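Derkovent 403 Two-Man Blocking Sled

Home / Football / Field Equipment / Sleds

Share 4 | Comments 2

The Derkovent 403 is a two-man blocking sled for high school and college line work. It replaces the earlier fixed-pad model and accepts the same pads, so programs that already own a set can order the frame alone. It is sold direct and through Skolinen team dealers.

Frame

The main frame is welded steel tube with a black powder coat finish. Base weight is 266 lb without pads. The coach's platform sits over the rear cross member, and the handrail folds down for storage. Both skids are curved at the front and rear so the sled can be driven in either direction. Skid shoes are bolted on and can be replaced without removing the skids from the frame.

The sled is rated for natural grass and infilled turf. On turf, fit the smooth skid shoes (sold separately) and check the bolt heads before each practice. A raised bolt head will cut turf fibers. Do not drag the sled across a running track or any paved surface.

Pads and arms

Each arm pivots on a greased steel pin and returns by coil spring. Spring tension is set with the adjusting nut behind the arm. The factory setting suits varsity linemen. For younger players, back the nut off two full turns on both arms and test with a single player before running the group.

Pad height is set by a pull pin with four positions. Both pads should be at the same height. An uneven setting makes the sled turn under load and wears the outer edge of one skid shoe well before the other. 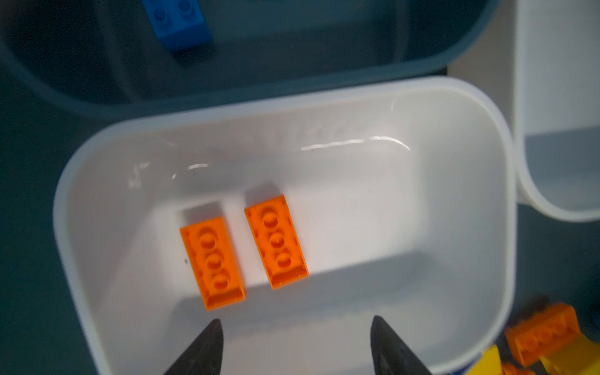

Pad covers are coated vinyl with a lace-up back. Clean them with mild soap and water. Solvent cleaners and bleach will stiffen the vinyl and may void the cover warranty. Covers should be taken off and the foam left to dry if the sled has been out in heavy rain.

Assembly

The 403 ships on one pallet with the skids, platform and arms unattached. Two people can assemble it with ordinary socket wrenches. Leave all frame bolts finger-tight until both skids are on, then tighten from the center outward. Recheck every bolt after the first week of use and again at midseason – the coating compresses slightly under the washers and some loss of torque is normal.

Dealer notes

Ghislain Fortin, line coach at Dillano Prep, runs the 403 on infilled turf and reports that the smooth shoes last two seasons with daily use. He moves the sled by hand with four players and does not tow it.

Annick Charbonneau of Skolinen recommends ordering replacement springs in pairs. A new spring on one side and an old one on the other gives an uneven return.

Ordering and delivery

Orders for fall practice should be placed by the end of March. Later orders are filled as stock allows. Delivery is curbside, and the receiving party needs a forklift or enough people to unload the parts singly. Custom pad colors add to the lead time and cannot be returned.

Warranty covers frame welds, arm pins and springs. Skid shoes, foam and covers are wear items. For parts, quote the serial number stamped on the rear cross member. Questions on fit with older pads go to Colleen Lemieux in the parts office.

Sign up for the Derkovent newsletter for team pricing and stock updates.

This site uses cookies to remember your cart. Accept | Settings

© Derkovent Field Equipment. All rights reserved. | Contact | Back to top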